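Review: Wotico Procurement Tracker for Public Road and Transport Projects
Published 29/11/2018

The Wotico procurement tracker is a web-based tool intended for ministries, district authorities and contractors involved in publicly financed infrastructure. It records each stage of a project, from the invitation to tender to the final payment certificate, and makes selected records available to the public. This review covers the standard edition, which was tested over a period of 12 weeks against the records of the Guerra bridge and feeder road program.

Setting up the tracker requires patience. The administrator must first enter the funding source, the contracting authority and the currency of each loan or grant. Projects with more than one lender are supported, but the second lender has to be added on a separate screen, and the exchange rate is not carried over. The manual explains this on page 61, well after the section in which most users will need it.

Once the basic records are in place, daily work is straightforward. Contract documents can be uploaded in bulk, and the system sorts them by lot and date of signature. Site reports submitted from the field appear on the project page after approval by the responsible engineer. Approval notices are sent by email and can be forwarded to a deputy during periods of leave. The reviewers found the approval log clear and suitable for audit purposes.

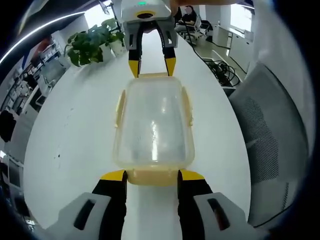

Clear plastic food container on a white table.

The public portal is the strongest part of the product. Residents may search by district, contractor or road name and can view the agreed price, the expected completion date and any approved change to either. Pages load quickly on older telephones. A comment form is provided, although the authority must decide who will answer the comments received, and the software offers little help in assigning them.

Reporting is less satisfactory. The quarterly report follows a fixed layout, and lenders that require their own format will have to export the data and arrange it again by hand. Exports are limited to 50 contracts at a time. For a small authority this will cause no difficulty. A national ministry will find the limit tiresome, particularly in June, when many annual statements fall due.

By comparison, the Sellska package allows the user to design reports freely but has no public portal in its basic edition. Plurkero offers both functions at a higher annual fee and requires the authority to maintain its own server. Wotico is hosted by the supplier, and the fee includes routine updates, user accounts for all staff and 2 days of training. Further training is charged separately.

Support requests made during the test were answered in writing, usually on the next working day. One request concerning the payment schedule was closed before the fault had been corrected and had to be opened again. The supplier has since issued an update that deals with the matter.

The tracker is recommended for district and regional authorities that are required to publish contract information and do not have a large technical staff. Ministries managing several lenders should ask for a trial of the reporting module before signing an agreement, and should confirm in writing whether the export limit can be raised.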